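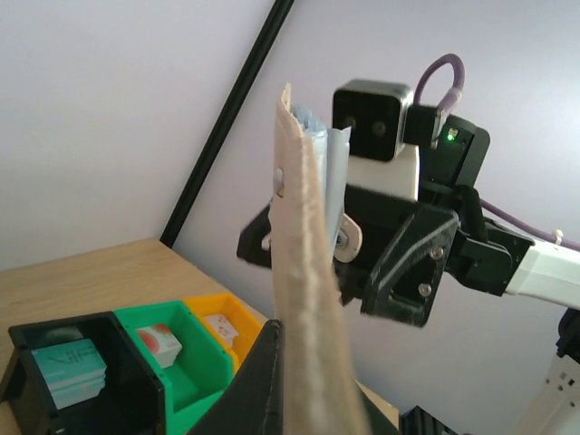 Felt-covered finger and pale blue material, with a black and white arm behind

Print this page | E-mail this page

November | By Maren Tolliver

Vemdale Bus Users' Group – Minutes of the November Meeting

The meeting opened at 5 p.m. The minutes of the last meeting were accepted with one change: "the operator promised" now reads "the operator said it would look into."

1. Route 4

Lemaire's letter was read out. The company claims the new Route 4 timetable is working well and that riders have "adjusted." Members asked which riders. The letter gives no passenger counts for the Pirnach stops, and the survey it quotes was handed out only on the bus, so anyone who had given up on the bus could not fill it in.

Several members reported waits at Jekatham Road long enough to miss the train. One had been told by the driver that the connection was never guaranteed. The old printed timetable says that it was. A copy will go back to Lemaire with the line marked. 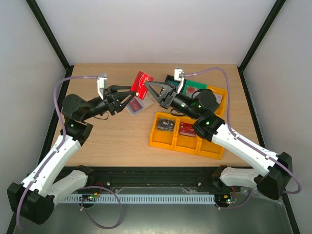

Maren Tolliver
Minutes Secretary

2. Pirnach shelter

The town says the new shelter will cost $2,000 and will be in place "by spring." The same words were used last year, when the price was lower. It was asked whether that figure covers the concrete pad or only the shelter itself. The town's note does not say. Members also doubted that a shelter with an open side facing the wind would keep anyone dry, but agreed it was better than the pole.

Action: write to the town and ask for a start date in writing.

3. Phone app

Lemaire wants riders to use its app instead of posted timetables. The group is not against the app. It is against taking down the timetables before the app can tell a late bus from a canceled one. A motion asking that all posted timetables stay up was passed, with two against. Those two felt we should ask for larger print while we were at it – this was then added as a separate request and passed without a vote.

4. Fares

Nothing new. Lemaire says there are no plans to raise fares. Members noted that there were no plans last time either.

5. Any other business

The bench at Jekatham Road is still broken. The lost glove is still in the box by the door.

The meeting closed at 7:15 p.m. Next meeting in January, as December is skipped.

Recent items
Route 4: our letter to Lemaire
Pirnach shelter put off again
Where to find printed timetables in Vemdale
Minutes of the October meeting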